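Ticket 202: Landing returns not matching, Horthorpe harbour
Status: reopened
Raised by: Kusum Kushwaha

June crab landings show twice for two boats. Totals on the quota page are too high.

Segundo Huaranga: Cleared the cache and reran the import. Looks fine here. Closing.

Kusum Kushwaha: It is not fine. Same 12 rows, same doubles. I doubt the cache had anything to do with it.

Hendrik Van Wyk: Could be skippers sending the paper form as well as the app one.

Kusum Kushwaha: I've heard that before. Both copies carry the same time, 06:40, to the second. Would two forms do that?

Segundo Huaranga: Fair point. Will check whether the Gollau feed is being read twice.

Kusum Kushwaha: Please leave this open until I have seen the corrected totals myself.

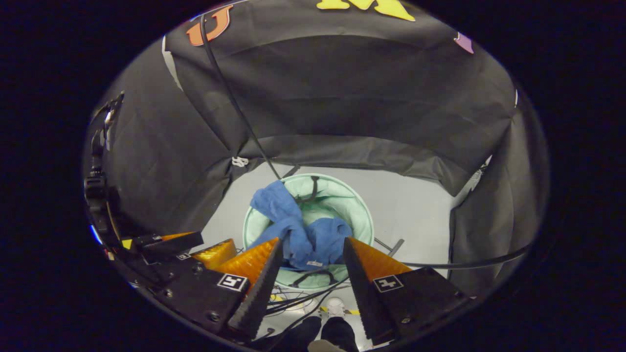
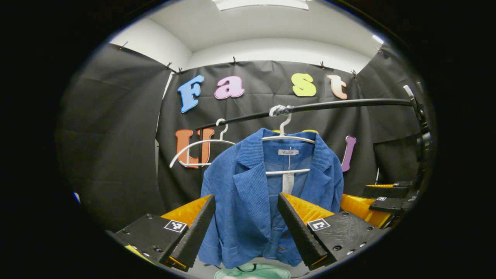

Horthorpe Inshore Fisheries, Catch Records Team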